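# Two-arm wardrobe robot - cable and gripper woes (long)

**pegbag_pete**

Right, I promised an update in March and here I am, only slightly behind. For anyone new, I'm building a pair of small arms in our shared workshop in Kalham to sort washing between a little clothes rail and a basket. The arms are kits from Skikdale, the controller boards came second-hand from a chap over in Flallach, and everything is bolted to one long length of aluminium extrusion.

Three things are bugging me:

- The camera cable on the right arm catches when the elbow folds right in.
- The gripper keeps grabbing two hangers at once, or a hanger and a bit of sleeve.
- Long black clothes. The cameras just can't cope with them.

I've recorded more than 1000 goes by hand so far and trained on 800 of them. It does jumpers quite well! It does anything long and dark very badly. Any ideas welcome, including rude ones.

**solderface**

Rude one first: sell it and buy a tumble dryer.

Proper one: how much slack have you left at the wrist? I had the same cable trouble on mine and the cure was MORE cable, which felt all wrong. A big loose arch over the wrist, clipped down along the link, then another loop at the elbow. Mine was pulling the plug out of the camera about once an evening before that.

**mrs_tappet**

I'd go the other way, sorry solderface. Loose loops catch on things, and he's working round a rail full of hangers, so there are hooks everywhere. Keep it short and tight, and put a limit on the elbow in software. You hardly ever need the last bit of travel.

**solderface**

You do if the basket's close in though. And a tight cable goes at the plug every time, I've a drawer full of dead ones to prove it.

**pegbag_pete**

Ha, I knew this would start something. I've got clips on the left arm and it's been no bother at all. The right one has a big bulge by the elbow that I keep meaning to tidy. I might try the limit first (it's one line in the settings) and then shorten the loop if it still rubs.

**quietlathe**

Have you tried different coloured hangers? I know it sounds daft. I was using white ones against a white table and the thing hadn't a clue.

**pegbag_pete**

Not daft at all, I've already swapped! Blue and pink ones now, all from the pound shop on the high street. It was better straight away, but it still pinches two together when they've slid up close. The bar is shiny so they slide if you so much as breathe on them.

**mrs_tappet**

Wrap a bit of tape round the bar at intervals. Stubbs do a grippy cloth one, it's what I use on tool handles. Or cut notches, but then you can't change your mind.

**solderface**

Tape, yes. We agree on something, mark it down.

**brackenfold**

Just reading along as I'm thinking of building something like this with one arm. Do you really need two? And what sort of fingers are you using?

**pegbag_pete**

You could manage with one for the hanging up, I think, if you don't mind it being slow. I like two because one can stay with the basket while the other is busy at the rail - less waving about, and less chance of it knocking the whole rail over (it has done this, twice, while I was making tea).

Fingers are just the blocky ones that came with the kit. They're fine on plastic and hopeless on anything thin and slippery. I tried sticking foam on and it peeled off inside a day.

**quietlathe**

Bicycle inner tube, cut into strips and glued on. Costs nothing if you've got a dead one lying about.

**mrs_tappet**

Seconded. Rough it up with sandpaper first or the glue won't take.

**brackenfold**

Brilliant, thank you both. And how are people lighting theirs? Mine will be in a box room with one small window.

**pegbag_pete**

Plain panels round the back and sides helped me more than any lamp did. Before that it could see the whole workshop behind it, coats, people, the kettle. For the black clothes I'm going to try recording another 160 goes with only dark things in different places on the rail, and see whether that shifts it. If not I'll have a go at turning the camera exposure up, though last time I did that the white stuff in the basket went to a complete glare.

**solderface**

Do the exposure first, it's five minutes. 160 goes is a whole afternoon and a sore wrist.

**pegbag_pete**

Fair point. Exposure tonight then, after seven when the bandsaw lot have packed up, and the elbow limit while I'm in there. The tape can wait until I've been to the shop. 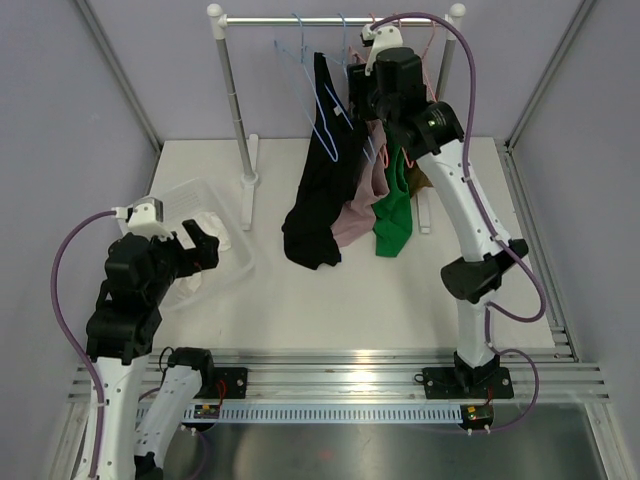

I'll keep the black one on the left end for now so I'm comparing like with like, and post the numbers once I've got a decent run of them.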